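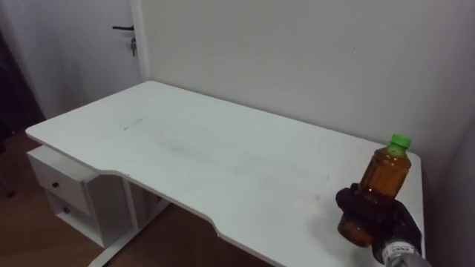 White desk with a curved front edge

The Starbridge school box (one per classroom)

I started putting these together after Tamsin Wihongi rang me from a school where 142 children were sharing one tap and a single shelf of exercise books. She wanted something she could carry in the back of a van and have a class running by lunchtime, so that's what I made!

Inside you get slates, chalk, pencils, a roll-up blackboard, a register with room for 365 days and a teacher's guide in plain English (Arabic and French on request). The lid flips over and works as a low bench. I've had two grown men sit on it, one of them Herman Wattimena, and it held.

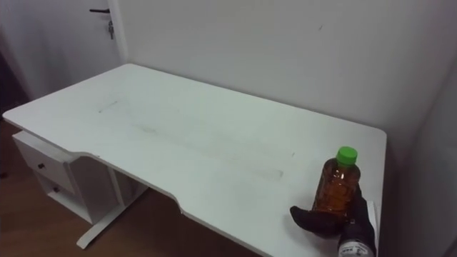 Each box also has a handwashing kit, and I'm very fond of it – a tap that screws onto an ordinary plastic drinks bottle, plus a cord to hang it up by. You don't need anything fancy. A clear bottle like the one on the desk with the green screw cap is the sort I mean, rinsed out and filled with clean water. Big bottles work too, but small children find them hard to tip.

Large-print cards and a sloping book rest come in the Sorketti add-on, for pupils who can't see the board well or find a flat page awkward. Please say if you want it when you order, as I pack those by hand.

Weight: 20 kg packed
In stock: some 200 boxes
Next van goes out in July, orders by noon please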